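Ticket 142: Handheld gripper comparison, Tirkbridge vs. Birnham
Status: Open
Opened by: Debora Negri
Date: January 12, 2025

Problem: Citent's comparison sheet says the Birnham handhelds pick crumpled paper out of a basket more reliably than our Tirkbridge pair. I can't reproduce that. I ran 19 picks with each pair and got 5 misses on both.

Tried so far: re-zeroed the jaw opening, swapped the left and right units, reseated the cables at the controller, restarted the Cosgrove logger. No change in the miss count.

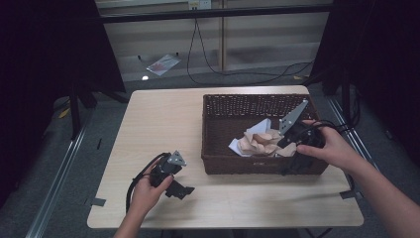
The misses are nearly all at the start of the close. The fingertip slides over a fold, the jaw shuts on air, and the log still records a grasp. If Citent counted logged grasps as picks, their numbers mean very little to me.

Reply from Citent support: please update the controller firmware and raise the sample limit to 2000.

Done, both. Same result. I don't see how a sample limit would fix a fingertip that slips, and the reply didn't say.

Still needed from Citent: raw logs from their runs, what paper they used, and who decided what counted as a pick. I'm not signing off on a switch to Birnham before I get those. Leave open until February.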